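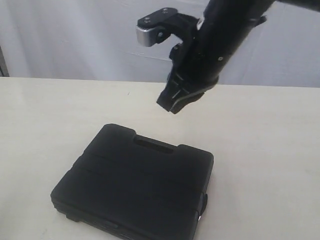

Does a small robot arm on a table need a risk assessment?

It needs one if people will be near it while it has power. The size of the arm doesn't settle the matter. What it holds, how fast it moves and who can reach it all count.

Posted in Robots at Work, 2 June 2018

I'm writing the bench rules for our shop in Jesstead. The job is tool cases: open the lid, take tools out, put them back. My draft is 2 pages and my supervisor wants it shorter. Which rules have to stay?

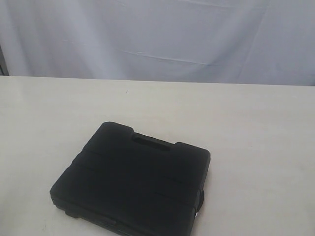
Tool case, lid closed.

Sarita Bansal

Keep these:
Stop button within reach of the person at the bench.
Hands off the table while the arm is enabled.
Low speed for any new program, first 20 runs.
Blades closed or taken out before the case goes on the table.
Write down every stop and what caused it.

The assessment has to cover the tool as well as the arm. A slow arm holding a screwdriver is still pushing a point around. We redid ours in January after changing grippers, and you should plan on doing the same with any change of gripper or load.
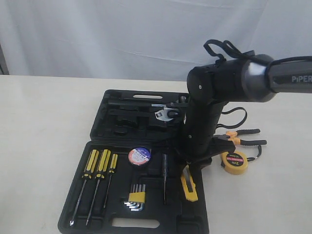 calov32 disagrees about the blades and says a knife should never be in the case at all, closed or open, unless the job is handling knives. Also label the stop button.

Drekitz

just tape a line on the table and stay behind it. works for us

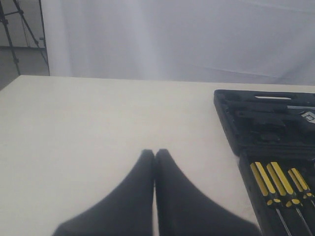 Fingers near the open case, screwdrivers in the tray.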